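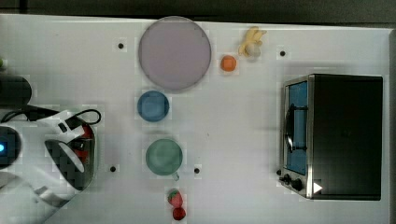

Figure 1. The Lumo cell from overhead, with the arm on the left of the table and the toaster oven on the right.

3.2 Cell setup and daily care

We built the Lumo cell at Nanumstead to stay in working shape with very little fuss, and we are happy to report that most of its upkeep fits into the first minutes of a morning. The objects are play food and dishes, so they weigh next to nothing and a knocked plate slides easily. That makes the layout itself a thing to maintain! Before every session the operator compares the live overhead view with a saved reference and moves whatever has drifted.

The arm gets its attention next. We run it slowly through the full reach at low speed and watch the cable the whole way, as a loop that pulls tight at one end of the travel will sooner or later tug on its connector. Muron, our control program, stores the joint readings from this pass, and we have kept all 729 of them – a lovely record of how the arm ages.

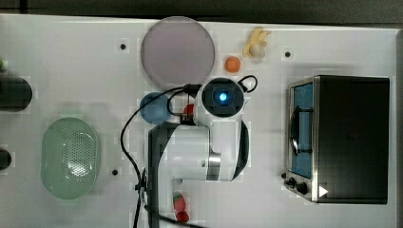

Bohumila Havlíček objected to this routine when she read our draft, arguing that a slow pass hides the very cable trouble we want to find, and that the last few moves should be made at working speed. We tried it in November and she was right. Two snags that the slow pass had missed came up within 5 sessions, and the fast moves are now part of the check.

Calibration of the overhead view follows. We use the screw holes in the tabletop as fixed marks, a trick borrowed from Erick Mugo's earlier Mrema cell, and it works wonderfully well. The holes never wander, they need no stickers, and they wipe clean with the rest of the surface.

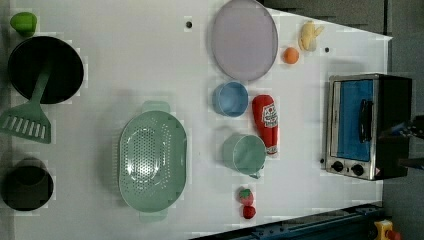

When a mark is covered by a dish, the program falls back on the remaining ones and asks for a fresh calibration at the end of the session. Fasteners are checked by hand once a week, starting at the base and working out to the gripper. Finger pads are swapped after 77 hours of use, or sooner if a cup starts to slip during the morning check.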